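Flarnelard Open Day

The Flarnelard Open Day is a public demonstration of robotic suturing held each year at the Flarnelard training center in Gikberg. It is run by the center's surgical skills group together with Hoekstra, a maker of practice instruments and training materials. The best-known edition took place on April 12, 2023, when 102 visitors were admitted over the course of the afternoon.

Background

The center began showing its work to outside guests as part of a course for operating room nurses. Those early visits were small and by invitation only. Kyriaki Gavalas, who became head of training in February of the year before the 2023 event, opened the day to the general public and moved it from a seminar room to the main teaching lab. Admission is free, but places must be booked.

Demonstration

The main session lasts 30 minutes and is repeated through the afternoon. An operator seated at a console controls two robotic instruments, which work from opposite sides of a piece of tissue. The task is to close a short cut with separate stitches, each tied before the next is placed. Visitors watch on a wall screen in the lab, in groups small enough for questions to be taken while the operator works.

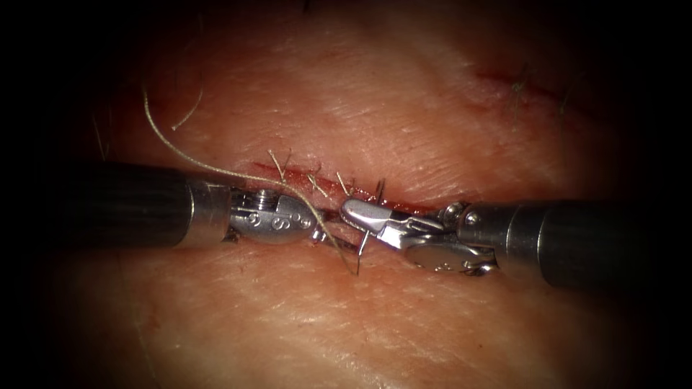
Three tied stitches in the incision, with the curved needle held in the jaws of the right instrument.

The operator moves a pair of hand controls, and the instruments follow at a reduced scale. Passing the needle through both sides of the cut and pulling the thread to the right tension are treated as separate skills in the center's courses, and the presenter explains them one at a time. Knot tying usually takes up most of the session – new trainees tend to find it the hardest part. 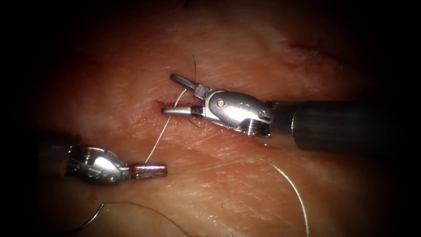 Sessions are recorded with Monitley, a program the center uses to review trainees' work. After each demonstration the presenter plays back part of the recording at half speed and goes over the handling of the thread. Guests may then try a practice console in the next room, where the exercise is limited to moving rings from one peg to another.

Reception

A local newsletter praised the 2023 event for its clear explanations but said the waiting time at the practice console was too long. A second console was added the following year. The center later put an edited recording online, and it was viewed about 4000 times in its first month. Schools in Gikberg may now book a separate morning visit, led by the same staff.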